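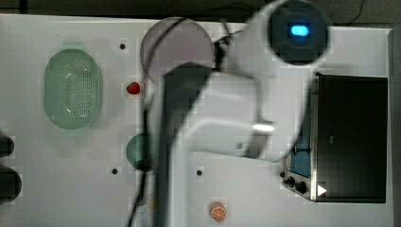 The Bodberg Court Support Service has now come to the end of its second reporting period, and we are very glad to be able to tell you that it has been a full and mostly happy one. As you will remember, the grant pays for us to sit with witnesses and with the families of victims before, during and after a criminal hearing, and for the Friday kitchen at Drasmont House, where people who have been through the courts can come back for a meal and a chat. The kitchen started very modestly with one good knife, a couple of pans and a pale green oval colander, and it has become the part of our work that people mention first when we ask them what helped.

Share (11) | Comments (3) | Print this page | E-mail this page

Since July we have supported 70 people, most of them witnesses in assault and burglary cases, with a smaller group who were there for a sentencing. A good many came to us only once, usually on the morning of the hearing itself, wanting to know where to stand and whether they would have to walk past the defendant's relatives to get to the toilets. (They did, for most of the summer. The court has since let us use the side corridor, and we can't thank the ushers enough for that!) Others have been with us for months, and seven of them are still waiting for a trial date.

Those delays have been the hardest thing to manage. We had planned for two visits to each person before trial, and in practice it has been more like four or five, as hearings are listed, put off and listed again. One family had their case moved three times, twice on the day, after they had already arranged time off work and somebody to mind the children. We can't do anything about the lists, of course, but we can ring people the evening before and again first thing, and we have made that a fixed part of the service. It does mean the telephone budget is running over, and you will see the difference on the attached sheet.

Training has gone well. Eleven new court supporters finished the course run for us by Bustamante Training, and all but two are now on the rota. The session on victim personal statements was the one everybody asked to have again, so we have booked a repeat for the spring. We had hoped to add a day on giving evidence by video link, but the link room was out of use for a good part of the autumn and it seemed silly to teach it from a handout.

You asked us last time about record keeping, and quite rightly, as our old paper forms were in a sorry state. Everything has now been moved over to the Jenar case diary, which took longer than we said it would. The locked cabinet is still there for signed consent forms. Nothing about the evidence in a case is written down by our supporters anywhere, and we remind them of that at every meeting, perhaps more often than they would like.

There is a small underspend on travel, mostly the result of people sharing cars, and we should be grateful for your permission to put it towards the telephone bill. We would also like to talk to you about opening on a second morning at the magistrates' court, where we are turning people away more often than we are comfortable with. A short note on the costs will follow separately.

The next set of figures will reach you at the end of the coming quarter. Do please come to the kitchen one Friday if you can. Lunch is at half past twelve, and it helps to let the office know beforehand if there is anything you can't eat.

Filed under: Crime & Courts, Victim Support, Funder Reports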